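CPU cooler off an old Dell tower, and now I'm not sure about putting it back

Posted in Desktop Repair, Drillham Community Help

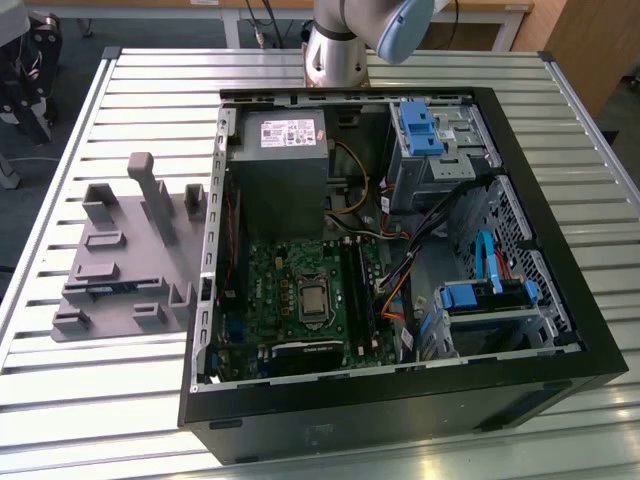
I have an older Dell tower that I'm trying to get a few more years out of. It had started getting loud, and it would shut itself off when my son played games on it for more than a few minutes. I read that old thermal paste dries out, so I took the cooler off last night to clean it and put new paste on.

The cooler came off without a fight once it was warm. The processor is still in the socket with the metal bracket closed over it, and I haven't opened that bracket. I have a tube of Jisico paste, a bottle of rubbing alcohol and some coffee filters, because a friend told me paper towels leave lint.

What I want to know before I go further:

Should I take the processor out to clean it properly, or leave it where it is?

How much paste? The instructions that came with the tube say to spread it with the little card. Everything I find online says to put a dot in the middle and leave it alone.

There is also an NVIDIA card in there that I added a while back. Does that have to come out? I'd like to leave it if I can, since getting the screw back in behind it was a pain last time.

And the memory: I've got a Kiani two-stick kit I was planning to put in at the same time. Is it better to do that now or wait until I know the paste job worked?

Last thing. With the game running, the monitoring program showed the fan at 900 rpm and it never went above that, even right before the shutdown. I don't know if that's normal for this model.

Thanks for any help. I have until the weekend before he starts asking for it back.

Hikovstead

Rodrigo Quintela

Leave the processor in the socket. There is no reason to open the bracket for a paste change, and every time you do it you risk bending something or getting paste down where the contacts are. You can clean the top of it right where it sits.

Put a small amount of alcohol on the coffee filter, not on the processor. Wipe from the outside edge toward the middle so you aren't pushing old paste over the side. Change to a clean part of the filter often. It usually takes me four or five passes before it comes up with no gray on it. Do the bottom of the cooler the same way. Then let both of them sit for a few minutes.

For the paste, either method works. I use a dot the size of a pea, maybe a little smaller, and let the cooler press it out. If you spread it with the card, keep the layer thin enough that you can nearly see the metal through it. The mistake people make is using half the tube.

When you put the cooler back, set it straight down and try not to slide it. Tighten the screws a couple of turns each, going corner to corner, until they stop. Don't run one all the way in first. If you have to lift the cooler off again after it has touched the paste, wipe everything and start over.

The graphics card can stay unless it blocks your hand or the screwdriver. While you're in there, look at the fan on it if it has one. The dust packs in underneath where you don't see it from the top. Canned air in short bursts, and hold the blades still with a finger.

Unplug the power cord from the wall before any of this if you haven't. Then press the power button once to drain what's left. Touch the bare metal of the case now and then while you work.

About the 900 rpm - that sounds to me like a fan that isn't being told to speed up. Check that the fan lead is going back on the right header on the board, and that no wire is touching the blades. On the Dells I've worked on, the fan ramps up a lot once the processor gets hot. If yours stays at 900 with the processor hot, I'd suspect the fan itself or the cable before I blamed the paste.

Eduardo Falcão

Agree with most of the above. I'd do the memory separately, though. Get the paste done, put the cooler back, boot it with the old memory and let it run for an evening. If it's stable, shut it down and put the new sticks in. If you change both at once and it won't start, you won't know which one to look at.

Before you buy or open anything, look up the service manual for your exact model and make sure the kit is the right type. DDR3 and DDR4 are not interchangeable and the notch is in a different place, so if a stick doesn't want to go in, don't push. Also check what speed the board supports. Memory that's rated faster than the board will normally just run slower, no harm done.

I had a similar shutdown problem with an office tower and it was plain dust in the front grille. Mine looked clean from outside. Take the front cover off and hold a flashlight behind the holes. If the air can't get in, fresh paste isn't going to help much.

One more thing on the cables. When you close it up, make sure the loose ones are tucked so they aren't pushed against the cooler by the side panel, and press on both ends of each drive cable. They work loose when you're moving things around and then you get a "no boot device" message and think you broke something.

J. Marsh

just buy a new one, those old dells aren't worth the time

Hikovstead

Thanks, both of you. I left the processor alone and cleaned it in place, used the dot, and tightened corner to corner. It took longer to wipe off the old paste than everything else put together.

It booted the first time. The fan went over 900 within a few minutes of starting the game, so I think the plug wasn't seated all the way before. It did feel loose when I pulled it off. It ran until he had to go to bed with no shutdown.

Haven't opened the memory yet. I'm going to give it another night or two like Eduardo said, then check the manual for the type and put it in. Will also pull the front cover when I do that.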